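The cleaners at Karnden's head office used to start at ten at night and finish at six. Since October most of them have started at two in the afternoon, and the people who work in the building have had to get used to seeing them.

The change came with the machines. Karnden leases desks and meeting rooms to small firms over five floors, and last year it signed with Renberg, a supplier of service robots, to take over the clearing of cups, cans and paper after hours. Roxana Oprea, who has run the cleaning crew there for most of a decade, was asked to help set them up.

"I thought I was training my replacement," she says. "I said so at the first meeting. They wrote it down, and then we talked about bins."

Her crew kept their jobs, on paper. What they lost was the night loading, worth $4000 a year to a full-timer. Karnden offered a day rate that made up part of it, and a one-off payment of $725. Two cleaners left. The others say they sleep better and have less in the bank.

The work itself is different too. Toilets, kitchens and carpets are still done by hand. Small rubbish goes to the machines, and somebody has to show them what counts as rubbish and where it should go, which takes up a good part of Oprea's afternoon. 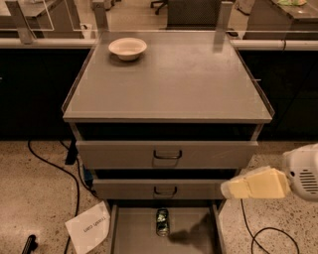
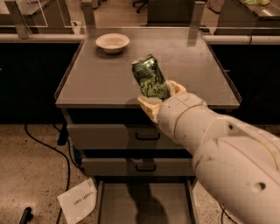
Oprea's new title is site trainer, and she didn't get a pay rise with it until she asked. She writes the rules that the machines are set up to follow, and she writes them the way she would for a new starter on the crew. Drink cans go in the bottom drawer, the one with the "trash can" sign on the floor beside it. A bowl left on top of the cabinet is crockery and stays out of the drawers. A mug with a tea bag in it took her a week to settle with Renberg's technicians.

She would like the night money back in some form, and has put that to Karnden in writing. The company says it will look at rates again when the lease on the machines comes up. In the meantime her shift ends at ten, the hour it used to begin, and she catches the bus home with the last of the office staff.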